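# How do you look after a robot's fingers?

Robots need check-ups, just like bikes do! Let's follow one for a gripper called Vonda. A gripper is the part of a robot that grabs things, and Vonda has two fingers that swing together to pinch and swing apart to let go.

**First, power off.** A grown-up switches Vonda off and pulls out the plug. Even a small gripper can give you a nasty nip.

**Next, the pads.** At the tip of each finger is a pad, a bit like the sole of your runners. Pads get grubby (think biscuit crumbs and sticky drink!), and a grubby pad lets things slide. So each one gets a wipe with a damp cloth, then a dry one. If a pad has a rip or a shiny worn patch, off it comes and a new one goes on. Vonda's logbook says the last pair did 2,436 grabs before they were swapped. What a workout!

**Then the pivots.** Pivots are the round joints where the finger parts turn, like your knuckles. You move each finger slowly by hand and listen. Smooth and quiet is great. Crunchy means there's grit inside, so it gets brushed out and the joint gets one tiny drop of oil. Just one, or it'll dribble onto the pads!

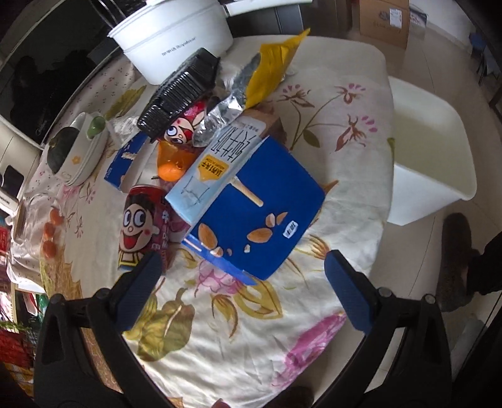

*Two dark-blue pads with a wide gap between them. Can you find the round metal pivots?*

**Last, the squeeze test.** Now the power goes back on, and Vonda practises on all sorts of packaging. A cardboard box is pretty easy. A crumpled wrapper is tricky, because it changes shape when you pinch it! The test has 20 pinches, and if something slips, it's back to the pads for another look.

**Try it yourself!** Press your palms together with an empty cereal box between them and lift. Now put on woolly mittens and have another go. Which way grips better, and what would you make a robot's pads out of?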